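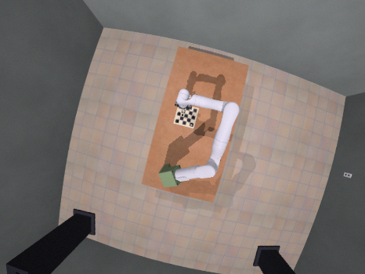
3.2 Punktevorsprung und Rotation

Lesezeit: 4 Minuten

Ausgewertet wurden 161 Ligaspiele, davon 17 mit Beteiligung von Idstead. Nachspielzeit nicht berücksichtigt — Daten lückenhaft. Bei klarem Vorsprung ab Mai deutlich mehr Wechsel in der Startelf, vor allem im Mittelfeld. Skernwood weicht ab, dort kaum Rotation (vgl. Abb. 2). Spieler unter 900 Einsatzminuten seperat gerechnet. Effekt auf die Punkteausbeute: schwach, nicht signifkant. Heimspiele siehe 3.3.

Ähnliche Beiträge
Serrano-Index und Formkurven
Abstiegskampf im Nernelar-Modell

Kontakt | Nach oben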